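**Wrist pain from mousing all day, what worked for you?**

**zollia_kate** · June 2026
Month three of this. Outer side of right wrist, worse by lunch. Doc says rest it, sure, I do invoices for a living. Desk at work, mouse with the blue on it, plus the pad:
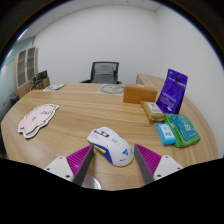
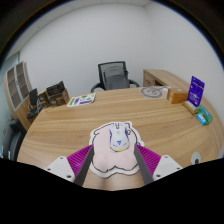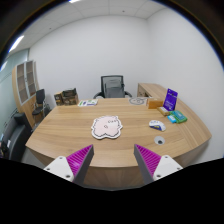 Thinking of a vertical mouse. The Sirner one is 86 bucks. Worth it or no?

**Subbarao Mathew**
Try lefty first. Free. Took me 27 days to stop hating it, now I swap every other week. Pain gone by the second month.

**kadric_fan**
lol at swapping hands. then you get two bad wrists. ask me how I know

Get the vertical. Also check chair height, elbows level with the desk top or a bit over. Most people sit way too low

**zollia_kate**
Chair is as high as it goes. Feet dangle already

**Subbarao Mathew**
Footrest then. Or a box of printer paper, same thing. And kadric, two bad wrists means you gripped too hard on both sides. Loosen up.

**kadric_fan**
or it means the mouse was the problem both times

**pm_arkthorpe**
Neither of these did it for me. Timer, 30 minutes, get up, shake the hands out. Also learned the keyboard shortcuts, cut my mousing way down. Had a vertical, made my thumb hurt insted. Sold it.

**zollia_kate**
Thumb pain is a thing?? ok did not know that. Anyone tried one in a store before buying

**kadric_fan**
Big office place let me hold one for ten min. Not long enough to tell much. Buy somewhere with returns, keep teh box

**zollia_kate**
Going lefty this week, then the Sirner if it's no better. Will report back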